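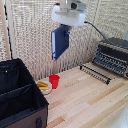

Cuando nació el quinto, mi suegra nos regaló una caja de pañales y un calendario. El calendario traía los días marcados en rojo. Le dimos las gracias, lo colgamos en la cocina y lo usamos para apuntar las citas del dentista, y al año siguiente llegó Tomás.

Desde entonces somos ocho a la mesa y la gente nos habla despacio.

La parroquia de Villanueva organiza cada octubre la Jornada de las Familias, que consiste en una misa larga, una paella más larga todavía y un testimonio. El testimonio lo da un matrimonio con muchos hijos. Durante años lo dieron los de la farmacia, que tenían siete y una furgoneta preciosa, pero los de la farmacia se mudaron a Kernthorpe por el trabajo de él, y nos dejaron a nosotros con 6 hijos y el campeonato.

Me llamó Kristine Malabanan un martes a la hora de los baños. Kristine tiene una voz muy dulce, de esas a las que uno ya ha dicho que sí antes de saber la pregunta.

–Diez minutos –me dijo–. Que contéis cómo vivís la apertura a la vida.

En ese momento yo vivía la apertura a la vida con un niño enjabonado debajo de cada brazo y otro llamando desde el váter para informar de que había terminado. Dije que encantada.

Mi marido se lo tomó con calma, que es como se toma él todo lo que voy a hacer yo. Me sugirió que hablara de la Providencia. Le pregunté qué podía decir de la Providencia y se quedó pensando un rato, con el destornillador en la mano, delante de la lavadora abierta.

–Que no arregla lavadoras –dijo al fin.

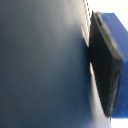
Lo apunté. Llevaba una semana con el cuaderno abierto encima del microondas y hasta entonces tenía dos frases. La primera era «Los hijos son un don», y la había tachado Lucía, la segunda, que tiene trece años y opina que sus hermanos pequeños son un don que podría haberse repartido mejor entre otras familias. La otra decía «leche, pan de molde, lentejas».

La noche antes me senté en la escalera, único sitio de la casa donde nadie busca calcetines, y escribí de un tirón un testimonio hermosísimo. Hablaba de la mesa grande, de la ropa que pasa de unos a otros como una herencia, de la oración de la noche con las cabecitas mojadas en fila. No mentía en nada, pero me había dejado fuera los gritos. Leído en voz alta duraba nueve minutos justos, y me fui a la cama sintiéndome medio santa Mónica – la parte de antes de que Agustín le hiciera caso.

Por la mañana Tomás vomitó sobre el testimonio.

Llegamos tarde a misa, naturalmente. Entramos por el pasillo central porque la puerta lateral estaba cerrada, en procesión, durante el salmo, y una señora del tercer banco nos contó con el dedo. Siempre hay alguien que nos cuenta. A veces le sale uno de más y se le pone una cara de susto que me reconforta mucho.

En la comida, entre el arroz y la sandía, me tocó subir a la tarima. El micrófono pitaba. Miré hacia nuestra mesa: mi marido tenía a Tomás dormido encima, Lucía fingía pertenecer a la familia de al lado y los gemelos se habían metido debajo del mantel a discutir de quién era un hueso de aceituna.

–Buenas tardes –dije–. Yo traía esto escrito.

Y como ya no lo traía, conté lo de la lavadora. Conté que el coche nos costó 3396 euros de segunda mano y que desde el primer día huele a yogur. Conté que rezamos por la noche, sí, y que una de cada dos veces me duermo antes que ellos, a mitad del avemaría, y me despierta el pequeño para decirme que voy por «bendita». Conté que cuando supe que venía el sexto me encerré en el baño a llorar, que lloré bastante, y que al salir estaban los cinco sentados en el suelo, esperando turno.

No se me ocurrió nada más. Había gastado cuatro minutos. Dije gracias y bajé.

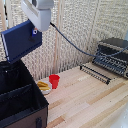 Dexter Gatchalian comentó, mientras recogía los platos, que le había parecido corto pero que por fin entendía lo que era un testimonio, porque los de la farmacia le daban siempre ganas de confesarse de algo. Luego me preguntó, ya bajando la voz, si lo del baño era verdad. Le dije que sí. Me dijo que su mujer llevaba desde el jueves en el suyo.

Le escribí mi teléfono en una servilleta. Quise añadir una frase que la animara, algo de la Providencia, y lo único que me salió fue: «Que llame cuando quiera, pero no a la hora de los baños».

Llamó a la hora de los baños. Le puse el altavoz y lo dejé en la repisa, al lado del champú, y estuvimos hablando hasta que se enfrió el agua.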